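Making Quince Paste and Drying It in Slabs

Quince paste is a firm, sliceable sweet made from cooked quince pulp and sugar. The method below gives a slab that can be cut cleanly, wrapped and kept through the winter. It follows the notes of Ertuğrul Karabulut, who made the paste each autumn for the Plaltthorpe produce market, with a few changes for a home kitchen.

The work is spread over several days, most of it drying time. Allow an afternoon for the cooking.

Ingredients

Ripe quinces, 2 kg
White sugar, equal to the weight of the sieved pulp
Juice of one lemon
Water to cover
A little neutral oil for the tray

Choosing the fruit

Use quinces that have turned fully yellow and smell strongly at room temperature. Green fruit can be left in a cool room until it colours. Bruised fruit is acceptable if the brown parts are cut out. Fruit picked in August is usually too hard and gives a pale, sharp paste.

The variety makes a small difference. Grirnitz is a large, rough-skinned quince with plenty of grit around the core, so it needs a finer sieve. Endo is smaller and smoother and breaks down sooner in the pan. Either can be used alone or the two can be mixed.

Preparing the pulp

1. Rub the grey down off the skins under running water. Do not peel the fruit.

2. Cut each quince into quarters and remove the cores. Tie the cores and pips in a square of muslin. They hold much of the pectin and are cooked with the fruit.

3. Put the quarters and the muslin bag in a large pan, cover with water and bring to the boil. Reduce the heat and simmer with the lid on until a knife passes through the thickest piece without resistance.

4. Lift out the bag, let it cool, and squeeze it over the pan. Drain the fruit well. The cooking water can be kept for jelly.

5. Press the fruit through a sieve or a food mill fitted with the fine disc. A blender may be used, but the paste will be coarser.

6. Weigh the pulp and return it to the clean pan with the same weight of sugar and the lemon juice.
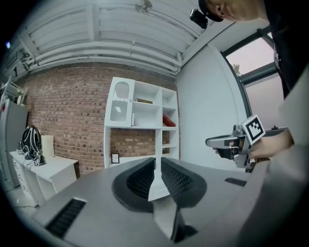

Cooking the paste

Heat the mixture gently until the sugar has dissolved, then raise the heat to medium. Stir often at first and constantly towards the end. The pulp spits as it thickens, so use a long-handled spoon and cover the forearms.

The colour moves from straw to orange to a dark brick red. Colour alone is a poor guide, as some fruit stays orange to the finish. The paste is done when a spoon drawn across the base leaves a clear track that closes slowly, and when the mass comes away from the sides of the pan in one piece.

If the base begins to catch, turn off the heat and tip the paste into a second pan without scraping. Scraped burnt sugar will flavour the whole batch.

Setting and drying

Oil a shallow tray and line it with baking paper. Pour in the paste to a depth of 3 cm and level it with a wet palette knife. Leave uncovered until cold.

Turn the slab out on to fresh paper and stand it on a wire rack in a dry room with some movement of air. Turn it once a day. The surface should lose its tackiness and take on a dull skin. In damp weather the slab can be dried in an oven at the lowest setting with the door ajar, though the edges tend to harden before the middle.

Karabulut dried his slabs for 14 days on racks at the back of the Ezzat bakery. Thinner slabs need less.

Cutting and storing

Cut with a long knife dipped in hot water and wiped between cuts. For small pieces to be served as sweets, roll the cubes in caster sugar. For cheese, leave them plain.

Wrap larger blocks in baking paper and keep them in a tin in a cool place. Plastic film traps moisture and encourages mould. A block that has become too hard can be softened by wrapping it in a damp cloth overnight.

Faults

Paste will not set: undercooked. Return it to the pan and continue.

Sugar crystals on the surface: the sugar was not fully dissolved before the heat was raised. The paste is safe to eat.

Gritty texture: the sieve was too coarse, or too much flesh was taken from near the core.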